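Kakton Hand Kit - README / data card

Rental kit, two hand-held grippers plus the sample set. Notes by Didier Vidal, last touched Monday, August 16, 2021. Still rough, fix as you go.

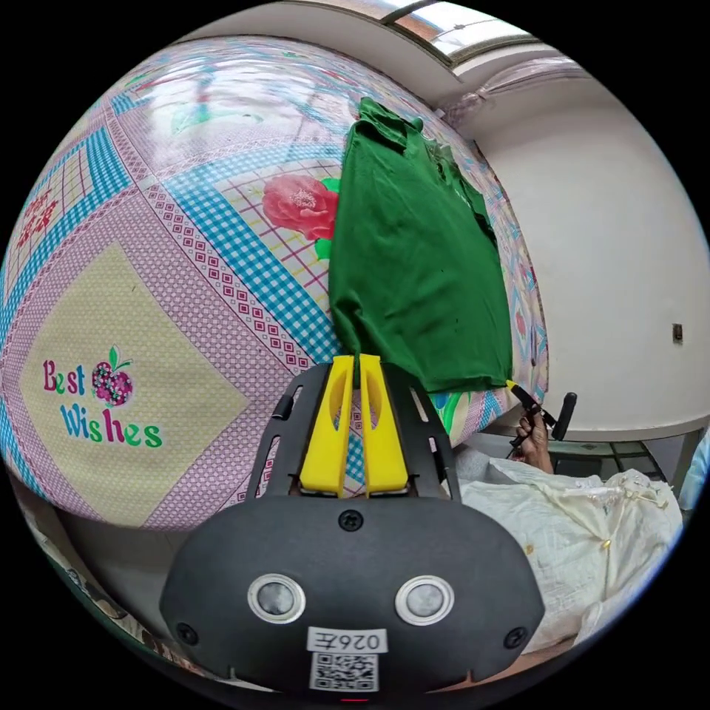
Kit is sold by Onska, rented by the month or bought outright. We had it on rental. Marleny Villca did most of the cloth sessions, I did the exports and the complaining. Card covers both the hardware and the sample set that ships with it (Stistance, cloth subset).

What you get
Two grippers, left and right. Yellow fingers, black body. QR sticker on the body, scan it before every session or the clips end up under the last user.
Charger, one, two ports. Slow.
Carry case. Foam is cut too tight, push the fingers in closed.
Login for the export tool (Escobar). Comes by email, took four days for us.

Whats in the sample set
Over 2,000 clips. Everyday cloth work in lived-in rooms: T-shirts, towels, pillowcases, pants. Folding, flattening, turning right side out, stacking.
1,000 are two-handed all the way through. The rest switch between one and two hands.
700 have a written task line, one sentence, plain English. The others only have a task code. Code list is in codes.csv, read it first, "flat" and "flatten" are two different tasks, don't ask me.

Setup
1. Charge both. Full charge, not halfway.
2. Power on left, wait for the light, then right. Other order works maybe half the time.
3. Scan both QR codes.
4. Touch the fingertips together, hold still, count to three. That's your sync mark.
5. Do the task. Normal speed. Slow motion clips get rejected by the export check.
6. Touch tips again at the end. Forget this and you trim by hand.

Cloth tips (Marleny)
Pinch a small bit at the hem, not a big handful. Big handfuls slip out when you lift.
Thin T-shirts are easier than thick ones. Towels fine. Anything with buttons, go slow around them.
Busy bedsheets are OK to work on, exports were no worse than on a plain one.
Daylight from the side is good. Window straight behind the work, not so good.
Take rings off, they catch on the strap.

Known problems
- Left gripper drops its clock after long sessions. Restart between tasks, we did it every 26 minutes and it stopped happening.
- Finger pads wear. Spares are extra and Onska doesn't list the price anywhere, you have to write in.
- Escobar crashes on folder names with spaces. Use underscores.
- Export check flags dark clothes as "no object". Override is under Settings > Checks, easy to miss.
- Manual says the gripper width is in mm. It's in cm. Reported, no answer yet.

Files
clips/ one folder per session
tasks.csv task lines where we have them
codes.csv task codes
width/ finger opening over time, same name as the clip
bad.txt clips we would skip, with a word on why

Not in the set
No kitchens, no liquids, no sound. Faces were checked for and clips pulled, if you spot one we missed send the clip name and it goes the same day.

Is it worth it
For cloth, yes. Light enough for a full afternoon and new people get the hang of it in a session or so. For small hard stuff like coins or screws, no, tips are too wide. I'd rent before buying, the case alone put me off paying full price. Support is polite but slow, plan for taht.

To do
- second batch of task lines, due October
- redo the towel sessions with new pads
- ask Onska about a second charger
- merge Marleny's notes on sleeves into codes.csv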